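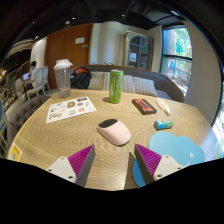 *A pale pink computer mouse on a wooden table. Look at the wavy grain in the wood!*

# Why does wood have wavy lines?

Put your nose right down close to a wooden table, if there's one near you, and have a good long look. Do you see lines? Some run straight, like the lines in a school notebook, and some wiggle along like a creek on a map. Grown-ups call this pattern the **grain**, and it comes from the way a tree grows.

A tree gets fatter every year (so do its branches, and so do its roots!). Just under the bark there is a very thin layer that makes new wood. In spring, when there is plenty of rain and sunshine, the new wood grows fast and comes out pale. Later in the summer it slows down, and that wood is darker and harder. One pale band and one dark band together make one ring, and in places with a cold winter, one ring usually means one year. A stump with 16 rings was a 16-year-old tree. Some oaks live for more than 400 years, so you'd need a lot of patience and probably a snack.

But a table top has lines and no circles, so where did the rings go? Think of an onion. Slice it across the middle and you get circles. Slice it the other way, from top to bottom, and you get long curved lines. A log works the same way when it is sawed into boards, and if the trunk had bumps or bends in it, the lines go wavy.

## Try it yourself

Lay a thin sheet of paper over a piece of bare wood and rub gently with the side of a crayon. The grain should start to show through, a little at a time. Old boards that have been outdoors work best, and dark crayons are easier to see than yellow ones.

*Written by Beatrice Athumani*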